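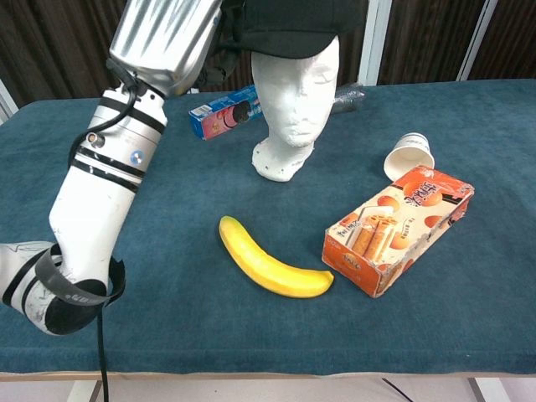 Bench 2, left arm, with the cap, the cup and the snack boxes on the teal cloth.

Trullell handling cell: fault meeting, April

Notes by me again, as I lost the draw. Shout if I got something wrong and I'll fix it before these go to Fesport.

Started at 2:15. Everybody from the bench team was in, plus two from the Özkan side on the phone (bad line, so I may have missed a bit).

1. The stall
We spent most of the hour on this one. On run 574 the left arm was on its way down to the cloth when the wrist joint threw fault 108 and the whole thing just stopped answering. The screen still said "ready" for a good while after that, and that's the part that bothers me! I was standing right there and very nearly reached in for the banana. The stop button did cut the power when I hit it, so that much is good news.

The log shows the joint losing its connection twice before it gave up. Özkan thinks it's the cable. The black one runs down the side of the arm and hangs over the front edge of the table, and it would be pretty easy to catch with a knee. I think they're probably right, but we haven't proved it, and Bastari wants the joint checked too before we blame a wire.

Agreed: no runs on the left arm until both have been looked at. Özkan will send a test plan. I'll pull the log and share it.

2. The "ready" message
Long back and forth. The status page only asks the arm for news every 2000 milliseconds, but that doesn't explain a wrong message staying up as long as it did. Bastari will dig into the code. Until it's fixed, hands stay off the table unless the stop is pressed in, whatever the screen says. I'm putting a big note on the monitor.

3. Tape and strap
Somebody asked if the black tape on the joint could be pulling on the connector. We don't know. Photos first, then it comes off, and we see how the cable sits.

4. Objects
Same set for the retest: foam head with the cap, paper cup, banana, both boxes. The wafer box has crushed corners and I offered to buy a new one, but we're keeping it so the results match up.

5. Paperwork
Ticket 1435 stays open. Fesport gets a short write-up from me, and yes, the near miss goes in it.

We stopped at 3:20. Next meeting once the test plan is in.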